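Cleaning the Shared Microwave
Dilitz House Residents' Handbook - Kitchens and Common Rooms

Each floor kitchen at Dilitz House has one microwave oven for the use of all residents on that floor. The floor on duty is responsible for cleaning it once a week, and the duty list is posted beside the kitchen door at the start of March and again in September.

Before you begin

Switch the oven off at the wall and remove anything left inside. Unlabeled food may be thrown away. You will need a clean cloth, dish soap, and a microwave-safe cup or bowl. Scouring pads and oven sprays must not be used on any surface.

Steps

1. Pour 300 ml of water into the cup and add a spoonful of white vinegar.
2. Restore power and heat the cup on full for 3 minutes.
3. Leave the door closed for a further eight minutes so that the steam can soften dried food.
4. Open the door fully and take the cup out with a dry cloth or oven glove. The water may still be very hot.

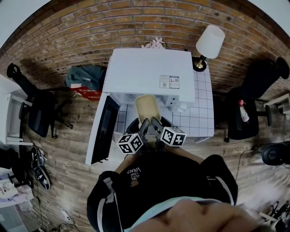 5. Switch off at the wall again. If there is a glass plate, lift it out and wash it in the sink with dish soap.
6. Wipe the ceiling of the oven first, then the sides, then the floor. Pay attention to the door seal - crumbs collect there and prevent the door from closing properly.
7. Dry all surfaces, replace the plate, and sign the duty list.

Reporting a fault

Do not use an oven with a cracked door or a damaged cord. Unplug it and report the fault to Murali Bangera, Residence Services, extension 449. Replacement parts are held at the Mukmont store.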